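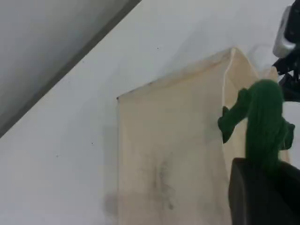
白い壁とクリーム色の袋

Trenderについて

こんにちは。袋と包みの店、Trender（トレンダー）のページを開いてくださって、ありがとうございます。

わたしたちは、品物を入れるための袋を選び、詰め、口を閉じてお送りする仕事をしています。お茶や豆を売るお店、焼き菓子の工房、手芸材料の卸し、それから引っ越しを控えたご家庭まで、お預かりするものは実にさまざまです。ご近所の方には「袋屋さん」と呼ばれていて、最初のうちは少しくすぐったかったのですが、いまでは電話口でも自分たちからそう名乗ってしまうことがあります（お取引先のみなさま、いつも失礼しております）。

始まりのころ

Trenderは、もともと小さな雑貨店の奥で、量り売りの豆を袋に詰めるところから始まりました。お客さまが豆よりも袋のほうを気に入ってくださって、「袋だけ分けてもらえませんか」とおっしゃることが続き、それなら袋のことをきちんとやってみようか、と話が進んだのです。豆はその後も細々と扱っていましたが、置き場所をすっかり袋に取られてしまい、いまは売っておりません。ときどき懐かしそうに尋ねてくださる方がいらして、そのたびに申し訳ない気持ちになります。

現在、棚に並んでいる袋は221種類です。紙のもの、布のもの、口を折って留めるもの、ひもで絞るもの、底にまちのあるもの、まったく平らなもの。色はクリーム色や生成りがいちばん多く、真っ白や濃い色は季節によって増えたり減ったりします。働いているのは16人で、朝に詰める組と、午後から発送にまわる組とに分かれています。お昼どきには両方の組が重なって、作業台のまわりがたいへんにぎやかになります。

二つの定番

たくさんある中でも、長く続いている定番が二つあります。

ひとつは「Keltness（ケルトネス）」という、まちのついた紙袋です。側面に折り目が入っていて、中身を入れると自分でしっかり立ってくれます。乾物やパン、毛糸玉のような軽くてかさのあるものに向いています。使い終わったら折り目のとおりにたためますので、引き出しの隙間に差し込んでおいてください。水気には強くありませんから、冷えたものや濡れたものを入れるときは、内側にもう一枚、別の包みを重ねることをおすすめしています。

もうひとつは「Wulberg（ウルバーグ）」で、こちらは薄手の布を縫った巾着です。米や豆のほか、靴、洗濯ばさみ、旅先の着替えなど、お客さまのほうがずっと上手に使い道を見つけてくださいます。以前、玉ねぎを入れて台所に掛けているというお便りをいただきまして、それを読んだ者がさっそく家で真似をし、翌週にはもう半分くらいの者が玉ねぎを掛けていました。
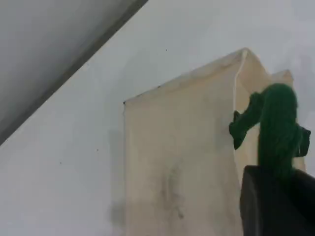
袋の上のほうから下りる細い白いひも

ひもと口のこと

袋のご相談で意外に長くなるのが、口をどうするかというお話です。開け閉めの多いものなら、ひもで絞れるほうが楽ですし、贈り物のように一度だけ開けるものなら、折って留めたほうがすっきり見えます。ひもの長さも、短いと結びにくく、長すぎるとほかの荷物にからんでしまいます。Wulbergのひもは、これまでに何度も長さを変えてきました。いまの長さに落ち着いたのは、手袋をしたままでも結びたいという農園のお客さまのひと言がきっかけです。ご希望があれば短く切ってからお送りしますので、注文欄にひとことお書き添えください。

詰めるときは、重いものを下に、角のあるものは布や紙でくるんでから、というごく当たり前のことを守っています。袋の口いっぱいまで入れず、指の幅ほど余らせておくのもわたしたちのやり方です。少し物足りなく見えるかもしれませんが、口がきちんと閉まりますし、持ち上げたときの形もよくなります。割れ物のときは、詰め終えた袋を一度そっと持ち上げて、中で音がしないか確かめます。音がしたら、面倒でも最初から詰め直します。

Paulauskasとのおつきあい

布の裁断と縫製は、長年お世話になっているPaulauskas（パウラウスカス）縫製所にお願いしています。無理なお願いにもいつも気持ちよく応えてくださる、頼もしい工房です。この二月には、底の縫い目を二重にした大きめの袋を2983枚仕上げていただきました。三千枚のつもりで用意した生地だったのですが、端のほうに織りむらが見つかり、そこは使わないと縫製所のほうで判断してくださいました。残った布は小さく切って、口を結ぶリボンの代わりにしたり、見本帳の表紙に貼ったりしています。

見学とご相談

作業場の一角に、袋を手に取っていただける小さな部屋があります。写真や寸法の数字だけではわかりにくい、布の透け具合や紙の張りを、どうぞ指で確かめてみてください。実際に入れたい品物をお持ちいただけると、話がとても早く進みます。先日は大きな土鍋を抱えていらした方がいて、ふたの取っ手がどうしても引っかかり、あれこれ試しているうちにすっかり日が暮れてしまいました。結局、鍋とふたを別々の袋にして、お持ち帰りいただいています。

見学は午前十時から午後四時まで、事前にお電話かお問い合わせ欄でご連絡ください。朝の早い時間は詰める作業で手がふさがっており、電話に出るのが遅れることがあります。袋一枚からのご注文も、お店でお使いになるまとまった数のご注文も、同じ窓口で承ります。見本をご希望の方は、入れたいもののおおよその大きさと重さをお知らせください。合いそうな袋を選んで、お手元へお送りいたします。

Trender 一同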